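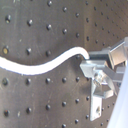 Review: The Celtov cable routing kit, seen at the Keltthorpe open day

I build wiring assemblies for a living, mostly by hand, and I have been looking at robot cells for the repetitive part of it for a while. In September I drove out to Keltthorpe for the open day at Lotton, who sell and set up the Celtov cable routing kit. The kit is a set of clips and brackets, a two-finger gripper with finger plates made for cable, and the software that moves the arm. You supply the arm. I spent most of the afternoon at the demo station and asked as many questions as they would take. I have no connection to Lotton and paid for my own gas.

What you get

The hardware comes in one case. There are brackets that bolt to a standard hole-grid breadboard, clips in 2 sizes, the finger plates, and a bag of screws. The breadboard itself is not included, and neither is the arm. The price I was quoted was $2,594 for the kit with the first year of software. After that the software is a yearly fee, and I did not get a firm number for it, so ask before you sign anything.

Everything feels solid in the hand. The brackets are metal and have square, clean edges. My one complaint about the parts is the screw bag, which mixes lengths that look almost the same. I would want them sorted.

The demo

Chiharu Hirano ran the station. She is an applications engineer at Lotton and she knew the kit well, including the parts that don't work well yet. The job on show was a simple one: take a white cable that is fixed at one side, bring it across the board, and seat it in a pair of clips. She ran it over and over for whoever was standing there, and between runs she moved things so we could see how it coped.

The arm follows a fixed order. It picks up the cable near the end, pulls it over to a line, lowers it into the first clip, then goes on to the second. It is slow. I timed one full pass at around 9 minutes, and that was with a pause to show us the screen. I could do the same job by hand in far less time. Hirano said the speed had been turned down for visitors, and I have no way of checking how fast it goes in a shop.

What I liked was how it handled slack. When the cable drooped more than it should, the arm backed up and took a new grip closer to the clip. On one run it pulled too hard and the cable popped out. The software stopped and put up a message asking what to do. I would much prefer that to a machine that carries on. 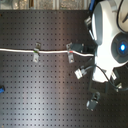 Setting it up

I asked to see a setup from nothing, and Hirano agreed to do a short version once the crowd thinned out. She took the clips off, bolted them back down in different holes, and taught the new positions. You guide the arm by hand to each clip, press a button, and the software saves the point. Then you tell it which way the cable runs. She had it going again before I finished my coffee.

The hole grid helps a lot here. If you write down which holes you used, you can put a layout back together another day and load the saved job. She recommended checking each point anyway before the first run, and I would do the same.

The screens are plain, with large buttons and not much hidden in menus. The manual is a different story. I read through the copy on the table and the section on teaching points jumps ahead twice without saying so. Another visitor, who uses a Fukuda cell at his own plant, had the same trouble with it.

Where it struggles

Stiff cable is the main one. Most of the runs used a braided type that bends easily, and the finger plates hold it well.

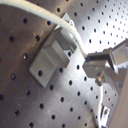 When somebody asked for something stiffer, Hirano got out a length of thick jacketed cable, and it took several tries to get it to stay in the first clip. She said they suggest a wider clip for that, sold separately. I think it should be in the case.

Tight corners are the other weak point. The fingers need room on both sides of the cable, so you can't put brackets as close together as you would for hand work. On my own boards I would have to move several of them. If your layouts are crowded, bring a drawing with you and ask them to check it.

Connectors are not part of the kit at all. It will bring a cable to where it should go and seat it. Plugging the end in is still your job, or a job for some other tool.
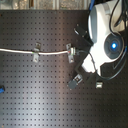 Demo station at the Keltthorpe open day, with the white cable in both clamps.

Who should look at it

If you run the same few layouts over and over with soft cable, and you already own an arm, I think the kit is worth a serious look. The stop-and-ask behavior is good, and setup is easy enough that I would trust a new hire with it after a day or so. For small batches where every board is different, I don't see it paying for itself.

Lotton will run your own cable if you send it ahead. I have a box of samples going out to them, including the stiff kind, and I will add the results to this page when I have them.

Good: solid parts, easy teaching, stops when something goes wrong.
Bad: slow at the speed I saw, manual needs work, wide clips cost extra.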